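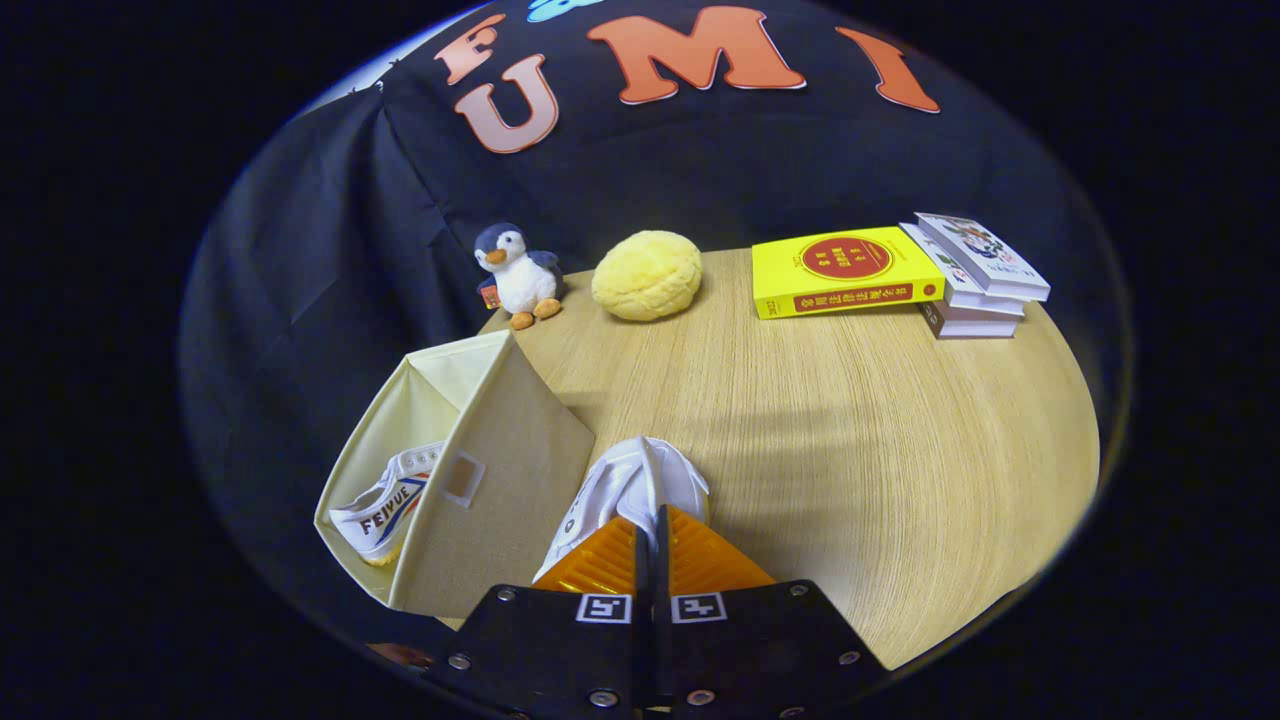 Questions and Answers: The Nisbet County Judicial Confirmation Hearing

Updated in November. If your question is not listed, contact the Clerk of the Council at the Latbridge office.

What is the hearing for?

The county council must vote on the nomination of Chibuzor Fashola to the county court. Before the vote, the Appointments Panel holds a public hearing. The panel questions the nominee, hears from witnesses, and sends a report to the full council.

Does the panel decide whether the nominee is confirmed?

No. The panel can recommend confirmation, recommend against it, or send the nomination on with no recommendation. Only the full council can confirm or reject.

Where and when does it take place?

The hearing is in the main chamber at Latbridge. Doors open at 8:15 a.m. and the session begins at 9 a.m. There is a lunch break at noon. If the panel has not finished by 5 p.m., it will continue the next morning at the same time.

Can I attend in person?

Yes. The public gallery has 80 seats, given out in order of arrival. You do not need a ticket. Once the gallery is full, you can watch on a screen in the Ditside Room on the ground floor. Seats cannot be held for other people.

What can I bring in?

Small bags are allowed and will be checked at the door. Signs, banners and noisemakers must be left outside. Phones must be silent. You may take notes.

How do I ask to testify?

Fill out Form 3034 and return it to the clerk. The form asks for your name, your address, how you know the nominee or the subject you want to speak on, and a short summary of what you plan to say. The summary can be up to 300 words. You can attach documents.

Filling out the form does not guarantee a place on the witness list. The panel chair sets the list after talking with the senior minority member. You will hear either way.

Are witnesses under oath?

Yes. Every witness who speaks at the hearing is sworn in, and so is the nominee. Written statements must be signed before a notary if you want them treated as sworn. Unsworn statements are accepted and will be marked as unsworn in the record.

Can I submit a statement without giving my name?

You must give your name to the clerk. You can ask for it to be left out of the public copy, and you need to say why. The chair decides each request. Panel members and the nominee's counsel will still be able to see who made the statement.

If your request is turned down, you can withdraw the statement before it is published.

What happens if a statement makes a serious accusation?

It goes to the panel's counsel first. Counsel contacts the person who made it and may ask for records or for the names of others who can speak to the same events. The nominee is given a copy and can answer in writing or at the hearing. The panel does not hold criminal trials. Anyone who wants to report a crime should contact the police.

Can the nominee refuse to answer a question?

Yes. Nominees often decline to say how they would rule on a case that could come before them. Members can ask again in a different form, and the refusal goes in the record.

How long does each member get for questions?

Ten minutes in the first round and five in the second. Unused time cannot be given to another member.

How many written comments have been received so far?

The clerk has logged 678. All comments received by the deadline are given to the panel. Form letters are logged one by one.

Will the hearing be shown online?

Yes, on Wuser, the county's meeting portal. You do not need an account to watch. You need one to leave a comment or sign up for alerts. The recording is posted the evening after the session ends.

When is the council vote?

The vote is placed on the agenda once the panel has filed its report. Members of the council must have the report for five working days before they vote. A simple majority of those present is enough.

What if the nomination is rejected or withdrawn?

The county executive can send a new name. The process then starts over, with a new hearing and a new comment period. Comments on the earlier nominee are not carried forward.

How do I request an interpreter or other help?

Call or write to the clerk at least three working days ahead. Assistive listening devices are kept at the front desk and can be borrowed without notice.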